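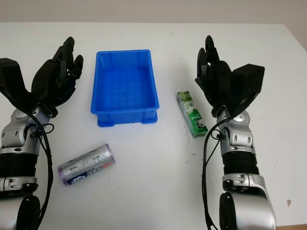

Blue crate and green-and-white box on the white table

Search this list Go
Print this message | E-mail this message

Re: [Foley-families] Missing death notices, Brirarley paper
14th August
By Fengying Zhong

> I am looking for a notice for my great-aunt, who died in
> December at age 84. She lived in Revham for 38 years and the
> service was at the Methodist church there. I have searched the
> Brirarley paper under her married name and get nothing. Is the
> index complete for that winter? I would also like to know if
> the paper ran a funeral card of thanks.

The index is not complete for that winter. It covers death notices through the end of November and picks up again in the spring. The gap is in the index only. The pages themselves were scanned and you can read them one by one on the Prodcombe site.

I looked through the December pages last night. Your great-aunt's notice is on the page after the church news, in the second column. The paper set her first name with one L and left the last letter off her married name, so a search on the usual spelling will miss it. The notice gives visiting hours at the funeral home in Foley, then the service in Revham, with burial to follow at the township cemetery. It lists two sisters and a brother as surviving. It says she was preceded in death by her husband and an infant son. The son is not in the cemetery book, so you may want to ask at the church about him.

I did not find a card of thanks. The paper usually ran those two or three weeks after the funeral, on the classified page, and one of the January classified pages was scanned with the bottom fold missing. It could be there.

For anyone else using the index, it now has 2,474 names. Women are entered under the name as printed, so try the husband's initials too ("Mrs. R. J." and so on). Maiden names are entered only if the notice gave one. Out-of-town deaths copied from other papers are in a separate file, and I have not merged it yet.

If you send me corrections, please include the page and column. I can't do much with a name alone.

Fengying Zhong
Foley-families list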